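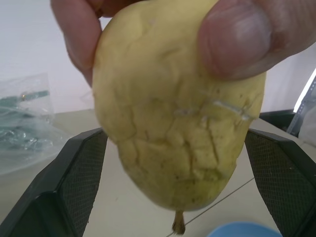

A Free Saturday at the Zamora House

Posted in May by Ehsan Fallahi

I've driven past the Zamora House for years and never once gone in, so when I heard they were waiving admission for the day I finally parked the car (two blocks over, on Fomthorpe Street, bring quarters!) and got in line at 9.

The downstairs is all dark paneling and stiff little chairs. Upstairs is where I lost most of my morning – there's a whole room of ledgers from the old Brotari cannery, and one of them is open to a page listing 523 crates of peaches going out by rail. I read every line. My sister gave up on me and went to look at the hats.
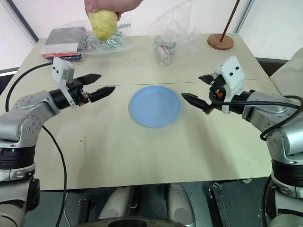
Ehsan Fallahi

The carriage barn out back opens at noon and I'd say skip the gift shop and go straight there. They have a Fleltivow touring car with the original horn, and the guide let a kid honk it, which scared everybody in the barn half to death. I jumped too!

Regular tickets are $12, and I'd pay it. The third floor was roped off, so I'm going back for that in the fall. Wear real shoes, the stairs are steep.

Contact | Copyright Ehsan Fallahi | Back to top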